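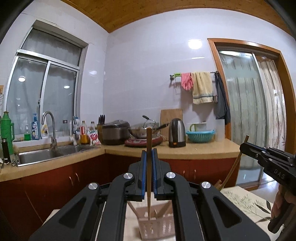 A chopstick over the basket, kitchen table

12/30/25

Cold and very bright this morning. I took the 53 bus to Drorkton to look at the second flat, the one above the shoe repair shop. The rent is 900 a month, and for this they want a deposit before the end of the week. The rooms are higher than I expected. There is a smell of glue on the stairs, but inside the flat I did not notice it. The window of the bedroom looks to the old market house, which has 1608 cut into the stone above the door. I stood there too long and the agent began to look at her telephone.

I still prefer Plendbridge. I have my bakery there, and the path by the river, and I know which neighbours say good morning. But my room at Plendbridge is damp on the north wall, and in February last winter I slept in my coat for nine nights. I do not wish to do this again.

On the way back I got off two stops early and bought leeks, stamps and a lamp bulb of the wrong size. I must change it tomorrow if the shop is open.

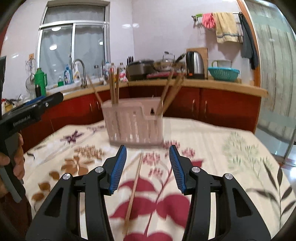
Oddny Retkes

In the afternoon I made a list of my money. I have 2000 put aside, which was meant for the summer and the long train journey to see my aunt. If I take the flat, less than half will remain after the deposit and the van. My aunt would tell me to take it. She moved house eleven times and always said that the first night is the worst one, and after that you know where the light switch is.

Then I tried to write to the agent. I began the letter four times. In my own language I would be more polite and also more firm, and in English I seem to manage only one of the two. In the end I asked if the heating was repaired and if I may paint the bedroom. I did not send it yet.

Soup in the evening, with the leeks, too much pepper. It is windy now and the gate is knocking. I will read the letter again after breakfast and send it before noon.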